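Progress report to the Ginting Fund, second period
Prepared by Brigitta Kaufmann, program manager, Vukdale Youth Soccer

## Where we are

The season opened in March as planned and all age groups are playing. We have 331 registered players, up from 288 at the same point last year. Most of the growth is in the under-10s, where we had to add two teams after the schedule was already printed. The under-16 girls are still short of players and are sharing a squad with Brasthorpe until the summer break. The league approved this in writing and the girls are listed on our insurance, not theirs.

Of the registered players, 151 are on reduced fees paid for by your grant. The application asked for 140 places. We covered the extra ones from the fall raffle money and do not need more from the fund for this.

## Coaching

Nine coaches finished the entry-level course in April. Two more started and dropped out, one because of shift work and one without giving a reason. We paid for both and the course provider does not refund, so that money is gone.

Every team now has a lead coach with a certificate. The under-8s have no assistant coach at the moment. Parents are filling in on a rota, and each of them has passed the background check.

Goalkeeper sessions began in May, Saturday mornings at 9:30, on the small field. Attendance has been between six and fourteen. The lower numbers were on away-match weekends, and we will move the session to a weekday evening after the break.

## Fields

The main field at Jerico Park was reseeded along the north touchline and in both goal areas. It was closed for longer than we told you in the first report. Cold nights slowed the grass and the city's parks office would not sign it off until it had been cut twice. During that time home matches were played on the school field, which has no markings for seven-a-side, so coaches used cones.

The drainage problem behind the south goal is not fixed. The contractor dug two test holes and found an old clay pipe, broken in at least one place. His quote for replacing it is $3,073. This was not in the budget. We have asked the city to pay for it, as the pipe is on their side of the lease line, and expect an answer before the fall season.

## Equipment and uniforms

All balls, bibs and training goals on the original list have been bought. The portable goals came with the wrong anchors and stayed in the shed for several weeks until the right ones arrived. They are now in use and are checked before every session.

Uniforms are washed by the club after each match day. This costs less than replacing sets that go home and do not come back. Last season we lost most of one under-12 set that way, and this season we are missing one pair of shorts.

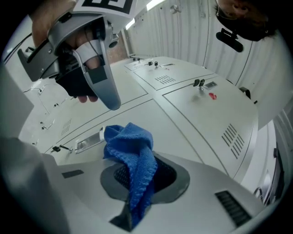

*Blue knitted cloth at the opening in the gray panel.*

Goalkeeper gloves were not on the original list. We bought a set of sizes for shared use out of the equipment line, which stays within its total.

## Matches and results

You asked for results by age group. The under-12s are second in their division with three matches left. The under-14 boys are in the middle of the table and have drawn more matches than any other team in it. The under-16 shared squad has won once. We do not keep tables for the under-8s or under-10s.

There was one serious injury, a broken wrist in an under-14 match at Brasthorpe. The report went to the league the same evening. The player has been back at training but has not yet been cleared to play.

## Spending

Roughly two-thirds of the grant has been spent. Referee fees are over budget, as the league raised the rate per match after we applied. Travel is under budget by a similar amount, and I would like your agreement to move the difference from travel to referees. No other line needs to change.

Receipts are filed by month and can be sent on request. The bus invoice for the April tournament is still outstanding.

## Next period

- Finish the league season and the summer tournament
- Get a decision from the city on the pipe
- Find an assistant coach for the under-8s
- Recruit for the under-16 girls, starting with the two middle schools
- Open fall registration in July, with the reduced-fee form on the same page as the regular one

Please let me know about the travel and referee lines before the end of June, when the next league invoice is due.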